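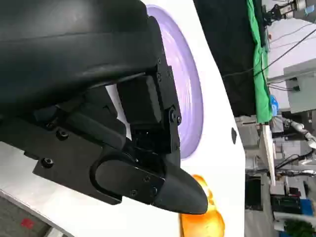

Wrist camera is turned sideways, does the grasp planner care?

Posted by Anju Nautiyal, 15/09/2019

I inherited a pick-and-place setup and I'm trying to work out whether a software change I've been told to make is worth the trouble. The wrist camera gives me a sideways view, with the table edge running up and down, and the gripper itself fills a big part of the upper left. The target is a lumpy orange thing near the fingertip, and the only other item nearby is a lavender plate with a purple rim, half hidden behind the finger.

The planner is Flenonia, the old branch. Over 216 attempts it missed 33 times, mostly by closing short of the object. The vendor's reply was that I should rotate every image upright before detection and the misses would go away. I don't buy it. If the camera-to-wrist transform is right, why would the planner care which way is up? Has anyone measured this, or is it just something people repeat?

Naveen Bhatt

Always rotate. Detectors are trained on upright pictures and they get confused otherwise. We switched to Plitemgate in May and it does the rotation for you, never had a problem after that. I would just upgrade.

Santosh Yadav

I'd hold off on both the rotation and the upgrade until you know which part is failing. "Never had a problem" is not a number.

There are two separate questions here. The detector may care about orientation, depending on what it was trained on. The geometry doesn't care at all, as long as you treat the intrinsics and the image the same way. Where people get hurt is rotating the image and leaving the old intrinsics in place. Swap fx and fy, move the principal point, and add the same turn to the hand-eye transform. Miss one of those and you get an offset that looks exactly like bad calibration.

Before touching any of it, replay your logged images through the detector twice, as they are and turned upright, and compare the masks. No robot needed. If they agree, the vendor is guessing.

My own bet is on the gripper. With that much black housing and fingertip in view, I'd want to see what your depth filter does near the finger. Some planners take anything close to the lens as part of the scene and stop early to avoid hitting it. Closing short fits that. Draw a fixed mask over the gripper (do one for open and one for closed, the finger moves) and drop those pixels before you build the point cloud.

The plate rim could matter too if your clustering radius is generous, but I'd check that last.

Bhupendra Jaiswal

Agree with Santosh on the replay test. One thing to add: check the timestamps. I spent 3 days blaming hand-eye calibration on a Tanent arm and the image was 147 ms older than the joint state it was paired with. Errors were fine when the arm paused before looking and terrible when it didn't. If your misses shrink when you slow the approach way down, look there first. I also wouldn't trust a miss count unless the start poses were varied.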